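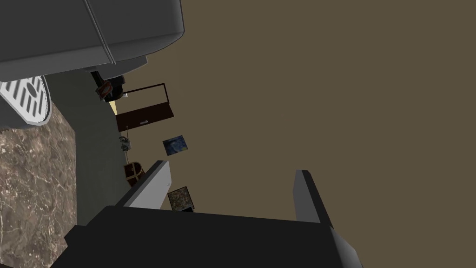
Malholm项目 家务操作能力 阶段进展

给Usix的七月汇报,先发文字版,表格后补。

总的情况:原定的3类任务,取放、开合、台面收拾,取放能跑了,开合勉强,台面收拾还早。一句话回答上次会上的问题:机器现在能不能做家务?单个动作可以,一整件家务不行。

这个月主要在做的事:

仿真厨房搭好,台面、柜门、小摆件、碗盘都放进去了。大理石纹理换过一版,旧的那版渲染太慢。夹爪模型沿用上期的,没动。腕部视角已接通,画面歪着是正常的,训练时不做校正,试过校正,没有明显好处。

跑了大约800次取放。结果好坏差得很多,看东西。方方正正的、单独放着的,基本稳。靠墙的、挨着别的物件的,容易蹭倒旁边的。装饰画、小摆件这类本来就不该碰的东西,目前策略分不太清楚,有时候会当成目标去够。这个要改,真到了住户家里碰坏一件就很麻烦。

开柜门:把手细,夹爪接近角度稍偏就滑。现在的做法是先慢速靠近,停一下,再合爪。慢是慢了点,但是比上期强。半开的门比关着的门难,门板位置估计老是差一点,合爪就落空。下个月先只做关着的。

碗盘和带柄的器具是这期新加的。夹细的一端,物体竖着拿,夹住不算难。难在后面:旁边有碗的时候,手里东西又长,上端容易碰到碗沿或者墙面。路径规划现在只算夹爪自己的体积,没把手里的东西算进去,这是我们自己的疏漏,已经在该了。

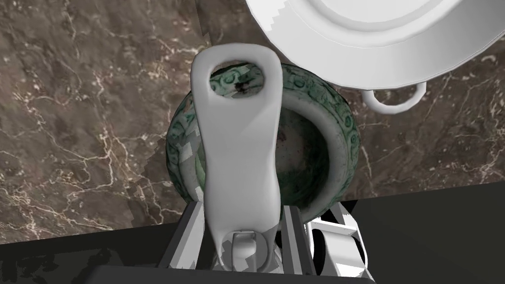
碗还有另外一个问题,花纹深浅交错,分割的时候边沿常常断掉,一只碗被认成两块。换了光照参数好一些,没根治。素色餐具没这个毛病。建议验收物件清单里两种都保留,别只挑好认的,不然数字好看没意义。

Stan模块(抓取后检查)接进来了,接口改了2处,文档还没更新,抱歉。作用是抓完以后再看一眼,确认手里有东西再走下一步。之前最浪费时间的就是空手走完全程。具体省了多少时间还没统计,不敢乱写。

没做完的:
- 湿的、滑的表面。仿真里摩擦参数不可信,要等实物台子
- 两步以上的连续任务,比如开柜、取碗、放到台面。单步都行,串起来中间一步偏了后面全偏
- 和人同时在厨房里的情况,完全没碰,本期合同里也没有

经费:计算这块超了一点,渲染重跑造成的,从差旅里挪。硬件没动。Bidance那边的实物夹爪还在等报价,催过两次,没准信。如果下个月还不到,实物测试要往后顺延,这点请提前知悉。

要Usix这边定的事:验收任务是按单个动作算,还是按整件家务算?两种写法差别非常大。我们倾向前者,后者这个阶段承诺了也是空话。麻烦尽快给个意见,清单要跟着改。

下期先改路径规划,再补“不该碰的东西”那部分数据。演示视频等规划改完再录,现在录出来不好看也不说明问题。

相关内容
Malholm项目:上期进展汇报
Stan模块接口说明(旧版)
验收物件清单 草稿
Bidance夹爪询价记录
仿真厨房材质更新说明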